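Irkden Public Affairs Forum
Section: Courts and Policing
Topic: Charges filed after the Dovon market closure
Replies: 6

DovonResident_N
6 February 2020
The district police have registered cases against 50 persons over the forced closure of the Dovon market in December. The notice posted at the Flundalel station lists 4 of them by name and the rest as unidentified. I would ask members with knowledge of procedure whether a case may lawfully stand against persons the police cannot name.

clerk_retired
It may. A first report records the complaint as it was received, and names are added as the inquiry goes on. The difficulty comes later, when the prosecutor must show that each accused was present and took part. A list of unknown persons should not remain open without a date for review.

Azimi Traders Desk
The Azimi traders' association wishes to place its position on record. Our members were told to pull down their shutters by men carrying sticks, and 200 shops remained closed until evening. Losses reported to our office came to 2,156 claims, counting those of cart owners and day workers. We support the charges in full.

northgate_reader
With respect to the previous member, the figure for claims has been questioned before. Several shopkeepers on my street closed by choice, in support of the protest, and were later entered as victims. I do not defend the men with sticks. I object to one account being given for the whole market.

Azimi Traders Desk
Each claim carries a signature. Any shopkeeper who was entered in error may write to the office and have the entry removed. To date we have received no such letter.

northgate_reader
A shopkeeper who depends on the association for his license renewal is unlikely to send one.

clerk_retired
Both points belong before the magistrate. I would add that the use of the public order section seems heavy for most of the conduct described. Damage to the station gate is a separate matter and should be tried separately — the two have been joined in one report, and the defense will certainly raise it.
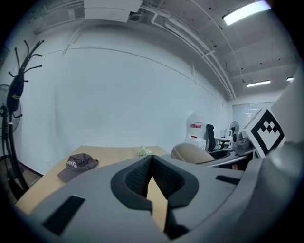 Dark brown cap with white lettering, on a light wooden table.

DovonResident_N
I thank members for their replies. I have asked the Flundalel station in writing whether the list of unidentified persons will be reviewed before the first hearing, and I will post the answer if one is given. My brother has a stall on the east side and would like to know if he should expect a summons as a witness.

clerk_retired
If he signed a claim, he should expect one. He should keep a copy of whatever he signed and take it with him.

Moderator, Courts and Policing
Members are reminded that persons named in the notice have not been convicted of any offense. Posts which state otherwise will be removed. The topic remains open.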